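Home Contents Previous Chapter Next Chapter Glossary Index

Search this book Enter a term Go

Chapter 3
The Human Hand at Work: Grip, Reach, and Fatigue

Most jobs are done with the hands. Even in offices, where work is thought of as mental, the hands spend the day typing, sorting, lifting, and writing. The study of how hands meet tools, handles, and surfaces is one of the oldest parts of workplace design, and it remains one of the most useful to the student who expects to plan or supervise work of any kind.

This chapter deals with the hand as a working part of the body. It begins with the bones and joints, goes on to the main types of grip, and then considers what happens when a grip is held too long or repeated too often. The final sections apply these ideas to handles, containers, and the layout of a bench.

Learning Goals

After studying this chapter, students should be able to:
- name the main groups of bones in the hand and wrist
- tell a power grip from a precision grip and give examples of each
- explain why a bent wrist weakens the grip
- judge whether a handle suits the task for which it is used
- prepare a simple record of hand use during a shift

3.1 Opening Case: The Alldale Packing Room

The packing room at Alldale prepared glass jars for shipment. Workers took each jar from a tray, wiped it, placed a lid, turned the lid closed, and set the jar in a divided carton. In June the firm introduced a new jar with a wider mouth. The work was otherwise unchanged, and the supervisors expected no difficulty.

Within a few weeks, several workers reported soreness at the base of the thumb. A review of the room found that a packer closed up to 136 jars in an hour. The older lid could be turned with the fingers curled around it. The wider lid required the hand to be spread, with the thumb held far from the palm, and the turning force had to be supplied from this open position.

The firm first considered shorter shifts. It chose instead to obtain a ring-shaped lid turner from Kekton, a supplier of hand tools, which allowed the worker to close the jar with a full grip on a round handle. The tool was tested at one bench before it was supplied to the others. Workers with small hands found the first handle too thick, and a second size was ordered.

The case will be referred to again in Section 3.5. For the present, the student should note that the weight of the jar played little part in the problem. The difference lay in the opening of the hand.

3.2 Bones, Joints, and Tendons

The hand contains 27 bones. Eight small bones form the wrist, five longer bones form the palm, and the remaining 14 make up the fingers and thumb. Each finger has three bones and the thumb has two.

The muscles that close the fingers with force are found mainly in the forearm. They act through long tendons, which pass through a narrow channel at the wrist. When the wrist is straight, the tendons slide easily. When it is sharply bent, they press against the walls of the channel, and the muscles lose part of their useful length. A worker who must grip with a bent wrist therefore tires sooner - a fact any reader may confirm by making a fist with the wrist held straight and then again with it fully bent toward the palm.

The small muscles within the palm guide fine movement. They spread the fingers, bring them together, and help to place the thumb opposite the fingertips.
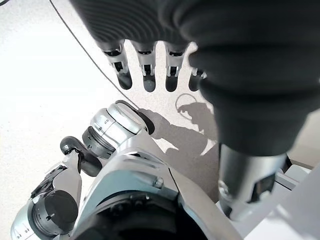
Text by Do-yoon Yoon
Chapter revised 4/1/25

3.3 Types of Grip

In a power grip, the fingers wrap around an object and hold it against the palm. The thumb may lie over the fingers or along the object. Hammers, suitcase handles, and stair rails are held in this way.

In a precision grip, the object is held between the thumb and the tips of one or more fingers. The palm takes little or no part. Pencils, keys, and small screws are common examples. This grip allows close control but provides much less force.

Many tasks call for both. A person opening a bottle may begin with a power grip to loosen the cap and finish with the fingertips. Designers should ask which grip is needed at each stage, and whether the shape of the object allows the hand to change from one to the other.

Key Terms

Power grip, precision grip, tendon, neutral wrist, grip span

Reader Comments (3)

marlow_t: The fist test in 3.2 worked well with my evening class. Could the next edition give the handle sizes used at Alldale?

K. Brandt: Is the shift record form in this chapter or in the workbook? I can only find the learning goal for it.

stillreading: The form is in the workbook, page 126.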